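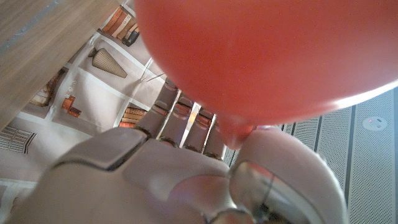

Un globo rojo sujeto por el nudo.

Raquel Leitão llega a la entrevista con un café en la mano y se sienta en el borde de la silla, con la espalda recta. Le pregunto si siempre se sienta así. «Solo cuando me mira alguien», contesta. «En casa parezco un abrigo tirado en el sofá».

Lleva 18 años tratando cuellos y espaldas, los dos últimos en Feltonura, la consulta de fisioterapia que abrió en una antigua mercería. Del negocio anterior quedan los cajones, todavía con etiquetas de botones y cremalleras, donde ahora guarda vendas. De vez en cuando entra una señora a pedir hilo de bordar. «Alguna se ha quedado a que le mire el hombro», cuenta.

Su especialidad oficiosa es la gente que trabaja sentada y que llega convencida de tener algo gravísimo. «Vienen con el diagnóstico hecho y a veces con el tratamiento elegido. Yo les pido que me dejen al menos la parte de tocar». La primera sesión dura una hora y buena parte se va en preguntas: cómo duermen, qué hacen al salir de trabajar, cuándo empezó a molestar. Si hay hormigueo persistente o pérdida de fuerza en un brazo, los manda al médico antes de seguir. «Ahí no me hago la valiente».

Le saco el tema de las sillas y suspira. Un paciente le contó que se había gastado 400 euros en una para curarse la zona lumbar. «Era preciosa. Le dolía igual, pero con reposabrazos». No tiene nada contra las sillas, aclara, y la suya es bastante buena. Lo que le cuesta es convencer a su dueño de que se levante. «Me dicen: "Pero si es ergonómica". Muy bien, y la bañera es comodísima y tampoco vives en ella».

Con los cojines pasa algo parecido. En un cajón que todavía pone «corchetes» guarda los que los pacientes le traen para que los apruebe y luego no recogen. Tiene uno con forma de cacahuete cuyo uso no ha conseguido averiguar.

¿Y las posturas? ¿Hay que ir derecho? «La postura perfecta aguantada tres horas es una tortura con buena presencia», dice. Prefiere que la gente cambie, que cruce las piernas si le apetece, que conteste al teléfono de pie. A Savolainen, su socio, le parece que es demasiado permisiva. Él es partidario de los ejercicios con horario y de las hojas impresas. «Sus pacientes salen con deberes y los míos salen con una bronca cariñosa. Mejoran parecido, no se lo diga».

Tampoco ella se libra de mandar ejercicios. Suele recomendar dos, nunca más, y que quepan en lo que tarda en hervir el agua: girar despacio la cabeza a un lado y a otro, y apoyar las manos en la encimera para llevar el pecho hacia delante. Antes daba tablas de hasta doce movimientos. «Me las devolvían impecables, sin una arruga. Se notaba que no habían salido de la carpeta».

Septiembre es su mes fuerte. Vuelven los que se apuntaron al gimnasio con entusiasmo y los que han pasado las vacaciones conduciendo. También los que se han hecho daño atándose un zapato, que entran avergonzados y piden que conste otra cosa en la ficha. «Uno quiso que pusiera esquí. En septiembre».

Antes de irme le comento que tengo una molestia en el trapecio derecho, nada, una tontería. Me mira el bolso, que llevo colgado de ese hombro desde que he entrado, y me pregunta qué hay dentro. Un portátil, dos libros, un paraguas. «¿Y llueve?», dice. No llueve. Me da cita para el mes que viene, a las nueve de la mañana, y me acompaña a la puerta.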